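Spring is when I go around the rental with a notebook, and I love it! We let the upstairs flat at our place in Tralberg, and over the years I've built up a pile of little jobs that make a space look cared for before anyone comes to view it. None of them needs a contractor.

## Start at the front door

Take the door hardware off if you can. A soak in warm soapy water and a scrub with an old toothbrush does wonders for a tired knob, and it takes less time than trying to clean around the screws. Oil the hinges while you're there. I put the oil on with a cotton swab, wipe, swing the door a few times and wipe again.

House numbers matter more than you'd think. Ours had faded so badly that people drove right past, so I repainted them black with a tiny brush and suddenly everyone could find us.

## Scuffs and nail holes

Try a damp melamine sponge on wall scuffs first, and go lightly – on flat paint it can leave a shiny patch. For nail holes, press in a bit of lightweight spackle with your finger, let it dry, sand with fine paper, then dab on the paint (dab, don't brush!). Write the paint name and the room on masking tape and stick it inside a closet door. Past me did this in the hall and present me is so grateful.

## Stone counters and tabletops

Marble is gorgeous and fussy. Keep vinegar and lemon far away from it and use a drop of mild dish soap in warm water, then dry with a soft towel so you don't get streaks.

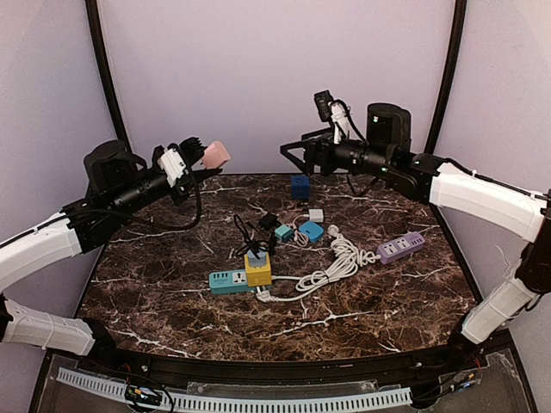
*Dark brown marble tabletop with small electrical accessories on it.*

For oily marks, mix baking soda and water to a thick paste, spread it over the spot, cover with plastic wrap and leave it overnight. Lift it off with a plastic scraper and rinse. Sometimes it takes 3 rounds, so don't give up after the first! Adwoa Quaye taught me this one, and try it in a hidden corner before you do the whole top.

## Windows and light

Wash windows on a cloudy day, inside strokes going up and down, outside strokes going side to side. Then you know which side the streak is on. Swap out any mismatched bulbs in the same room too – one bluish bulb next to a yellow one makes even fresh paint look dingy.

## Smells

Run the taps in any bathroom that's been sitting unused, and pour a cup of water down the floor drain. A dry trap is behind so many "mystery" smells. Skip the plug-in scents and open two windows on opposite sides for 13 minutes or so before a viewing.

Next up is the closet shelves, which I'm redoing in May.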